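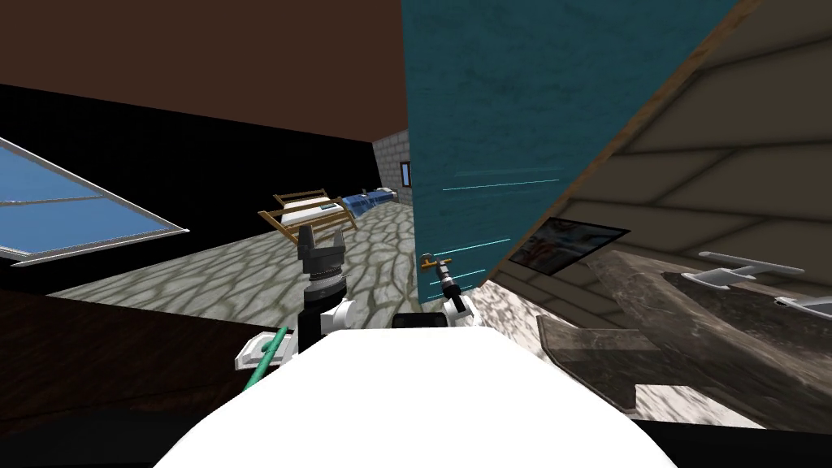 Bring the tail in hand luggage, was the advice on the Hastincombe board this morning, and they're so right! The hold ate somebody's feet paws last year. So mine goes in the cabin bag, all squashed, and the head rides on my lap (he's a badger, he'll cope).

March, and the Zilidport meet is finally close! 121 signed up, and the parade starts at 2. I trimmed the cheek fur again tonight and it looks SO much better, rounder, less grumpy. Fuzz everywhere, even in my tea. Still need to glue the left ear, sew 20 little claws and find the battery for the fan.

Sirnard people are bringing their whole dragon, wings and all, 900 hours of sewing in that thing. I can't wait to see it up close. Bed now, glue gun is off, checked it twice.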